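Stitley 4 Brings Hand-Drawn Puppets to Life With New Timeline and Lip-Sync Tools

February 28, 2022

Jinus, the small studio behind the much-loved cut-out animation program Stitley, has today released version 4, and anyone who has spent a long evening nudging a paper elbow one notch at a time will find plenty to be pleased about. The biggest change is the timeline, which has been rebuilt from the ground up and now lets you group limbs, props and backgrounds into folded layers, so that a busy project no longer runs off the bottom of the screen before you have even got to the hats.

Lip-sync has had a good deal of care as well. Stitley can now listen to a recorded voice and suggest mouth shapes to match, drawing on a set of 36 that can be swapped, redrawn or thrown out altogether if your character happens to be a teapot. The suggestions are only a starting point — you can drag each one along the track until it sits where you want it — but they should save a fair bit of fiddling on longer speeches.
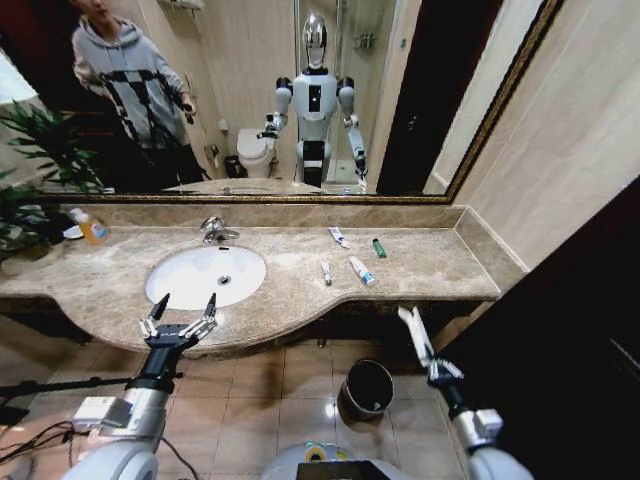 There is also a new library of 200 ready-made movements, from a sleepy stretch to a rather splendid stamping of feet, and these can be applied to any puppet with a standard set of joints. Owners of the Deligiannis brush pack, sold separately, will be glad to hear that its textures now stay put when a limb bends, a request that has come up on the users' forum ever since the pack first appeared.

Version 4 was tried out by 221 testers from October onwards, and their reports led to quicker previews and a much gentler autosave. Projects made in version 3 open as before, though it would be wise to keep a spare copy of anything precious. Files can also be sent straight to Beter, the studio's free player, for showing to friends or clients.

The update is free to everyone who already owns version 3 and can be downloaded now from the Jinus website.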